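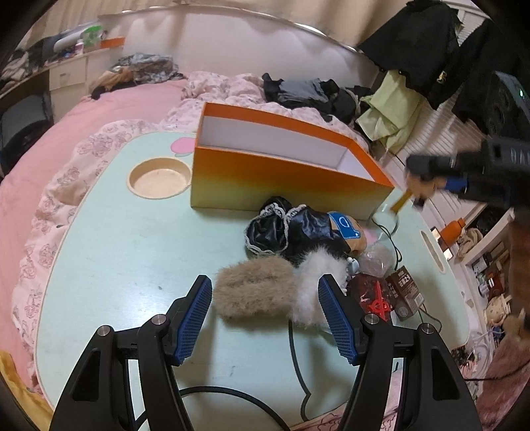 The Little Table That Ate the Bed

A bed tray is sold on the promise of breakfast. In the catalog there is always toast, a flower in a narrow vase, and someone with good hair reading a newspaper that will never leave ink on the sheets. I bought mine on the strength of that toast. In the years since, it has carried breakfast maybe twice, and one of those was cold pizza.

What it carries is everything else. Mint green, with rounded edges, a well for a cup and a small pink heart near the back, it was clearly designed by people who expected better of its owners. Set it down on a bedspread with roses on it and for a moment you have a very tidy life. Then somebody puts a slipper on it.

I have come to think of the tray as the most honest surface in the house. A desk can hide things in drawers and a kitchen counter gets wiped because food happens there. A tray on a bed has no drawers and no rules. It takes whatever is in your hand at the moment you decide you would like your hand back. So you get the furry slipper beside the white fluffy thing, the black satin with the lace ruffles, the plush toy in its dark outfit, a drink carton, and a magnifying glass with a yellow handle, which every home owns and no home remembers buying.

The tray has its defenders. Berix, the storage shop in my neighborhood, puts its trays in the window every October with a sign reading "A Place for Everything," and I can't fault the sign. It is a place, and everything does go there. When I went in to ask whether they carried a bigger one, the clerk asked what I needed it for. I said breakfast.

There are systems for this, naturally. I tried two over the winter. The first was the Pornidier Method, a paperback of remarkable confidence that tells you to sort your belongings by mood. You hold each item and ask whether it is a morning thing or an evening thing. The slippers were both. The clothes heaped at the back of the bed, gray on black on more gray, had no mood I wanted to discuss. By chapter 3 I was holding a small plastic bag with a bit of something pinkish in it and finding that it brought up feelings the author had not planned for.

The second was Brirkisico, a phone app that lets you log your possessions and then congratulates you. It allows 500 items on the free plan. I used up the first 100 without leaving the bedroom, and at that point the app awarded me a badge shaped like a broom. I have not opened it since, but it writes to me often.

What finally worked, to the degree that anything has, was a box. A plain rectangular one, orange fading to yellow down the front, white inside. It had come with something in it and I kept it, the way people keep good boxes, for a purpose that would make itself known. I stood it open on the tray and began putting things in.

This sounds like nothing, and the Pornidier people would say I had skipped several steps. But a box on a tray on a bed changes the argument. The bed has to be cleared by bedtime, or you sleep in a sort of parenthesis around your own laundry. The tray has to be cleared so it can come off the bed. And the box is right there with its lid off, looking willing. For small stuff it is ideal. Little packages, clips, toys that have lost their shelf, all of it goes in without a fight.

Soft things are harder. Fabric does not go into a box so much as visit it. Put a fluffy slipper in and it rises slowly back over the rim, and you find yourself patting it down like a loaf of dough. Satin does the opposite and slides out sideways. My advice is to put the hard objects in first and lay the soft ones over the top, where their habit of spreading at least keeps the rest quiet. Slippers should go on the floor, under the bed, toes out. I knew this as a child.

As for the clothes, I have no advice. I fold the top layer and regard the rest as foundation. The pink duvet gets shaken out over the whole business if company is coming, and from the doorway the effect is of a bed with someone fairly large asleep in it.

Mathebula, the furniture maker, now sells a tray with a fitted lid, so that you may close it and walk away. I have been back to look at that page more than once. It's photographed with toast.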